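4.2 Sharing the kitchen work at Esstead

6 min read

The staff canteen at Esstead was the site we most wanted to get right. Kitchen assistants there spend much of each shift putting things back where the cooks expect them, and few had been asked what they would hand over. We ran 83 rehearsals in the Akia simulator, then gathered comments from the crew through July.
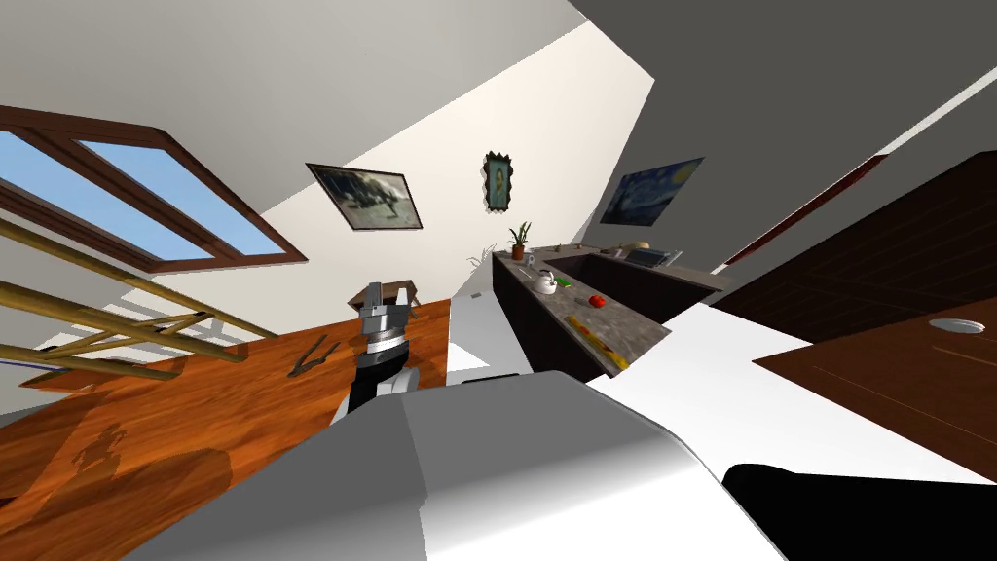
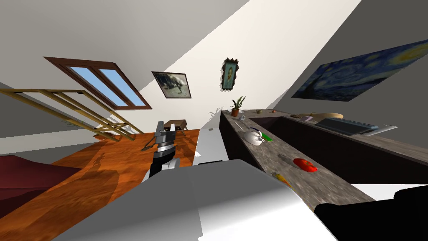

Figure 2. Simulated kitchen used for the rehearsals, with a gripper and the stone-topped counter in both views.

What came back delighted us. Assistants wanted the arm to take the clearing – the part that hurts their backs – and to leave the tasting and plating alone. Of the 1,287 comments we coded, 76 asked for a way to stop the arm by voice, and Cokell added one within the month. Two assistants began planning the arm's morning list themselves, a job that had not existed before. Their shift lead now sets aside time for it at 6 a.m., and the cooks read the list before they start. We think this new planning role deserves its own pay grade, and we return to it in the Serrano comparison.

Contact the authors | © Esstead Kitchen Study | Back to top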